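Home | Visits | Notes | Archive | Contact

Visit to the Divholm timber works, Fidiscombe
December 18, 2018

The Divholm works dries and machines hardwood for worktops and bench tops. I went to look at the kilns, having had trouble with movement in two batches of beech bought elsewhere. Guido Cattaneo, the production manager, took our group round. The tour lasted a little under three hours, including a stop at the gluing hall.

Boards arrive sawn and are stacked under an open-sided roof on the north side of the yard. Stickers are placed at equal spacing and aligned vertically through the whole stack. Cattaneo was strict on this point and had one stack taken down while we were there. Air drying continues until the moisture content falls below 25 per cent, after which the stack goes to the kiln. The works treats end grain with a wax emulsion on arrival. I asked about paint and was told it had been dropped after too much end splitting in ash.

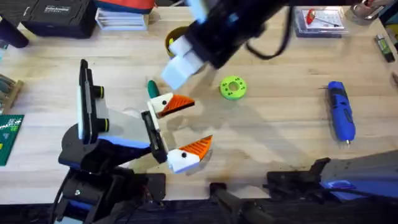 Kilns

There are two conventional kilns and a smaller vacuum kiln, the last supplied by Szekeres. The conventional kilns are run on a schedule set by the wettest sample board, with fan direction reversed every four hours. A full beech charge takes 16 days from loading to the end of conditioning. Target moisture content is 8 per cent for indoor work. The vacuum kiln is much quicker but takes a small charge, and is kept for thick oak and for urgent orders.

Each charge is numbered. The one being unloaded was 812, and its log was pinned by the door: wet bulb and dry bulb readings, sample weights, and a note of one fan failure. I would have liked to see the case-hardening test, where a fork is cut from a board and the prongs are watched for bending, but the saw was in use.

Gluing and finishing

Staves are ripped to 34 mm, sorted for colour by hand and glued with a Mornik two-part adhesive. Growth ring direction is alternated where the stave width makes it worthwhile.

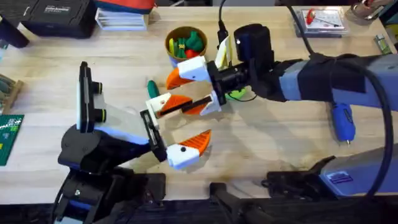 Clamping time depends on the hall temperature, and the panels are then left flat for two days before planing. Encarnación Aranda, who runs the finishing line, prefers hard wax oil to lacquer on worktops on the grounds that it can be repaired locally. She applies the same number of coats to both faces. My own cupped panels had been oiled on the top face only, and I took the point.

The yard is exposed and sturdy shoes are needed. Parking is by the weighbridge. The next open day is planned for March.

3,816 views | 34 shares | Print this page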